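Small round pot as a drum – what do you hit it with?

rhydian_d
Posted Saturday, 9:14 am

I run a percussion table for kids at our community hall in September and I'm trying to keep the cost down. I've got a few small ceramic pots from Kollosora and want to use them as struck instruments. The proper mallets I looked at were $51 a pair, so I'm leaning towards a plain stick with a round ball on the end. Has anyone done this without chipping the rim?

valdirp
Posted Saturday, 9:40 am

Wooden ball, thin stick, light hand. Hit the side of the pot and leave the rim alone. A thick rim will take more than you think, but the sound up there is dull anyway.

EricaA
Posted Saturday, 10:02 am

I'd disagree about the rim. On mine the rim gives the clearest note and the wall just goes tock. It depends on the pot. Tap it in a few spots before you decide.

What matters more is what it's standing on. Straight on a bare table you get a lot of rattle.

rhydian_d
Posted Saturday, 10:31 am

I've been using a big white board laid over the table, nearly as wide as the table itself. It gives the kids a clear area to work in and the colour makes it easy to see where everything is. The pot goes near the middle, a bit towards the far side, so there's room in front for the stick.
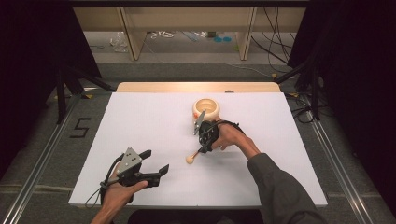
The board does ring a little when the pot is struck hard. I tried a folded tea towel under it and that killed the rattle, but it took some of the note with it.

valdirp
Posted Saturday, 10:48 am

Tea towel is too much. Use 4 felt dots, the kind for chair legs.

edi_fontes
Posted Saturday, 12:20 pm

Felt dots for me too. I wouldn't give ceramic to little kids at all though. Tins are cheaper and they bounce.

EricaA
Posted Saturday, 12:37 pm

Tins sound like tins. Ours have been fine with kids over 5 and an adult at the table.

rhydian_d
Posted Saturday, 1:05 pm

They're mostly seven and eight, so I'll stick with the pots and keep a couple of tins for the younger ones. Will pick up felt dots this afternoon.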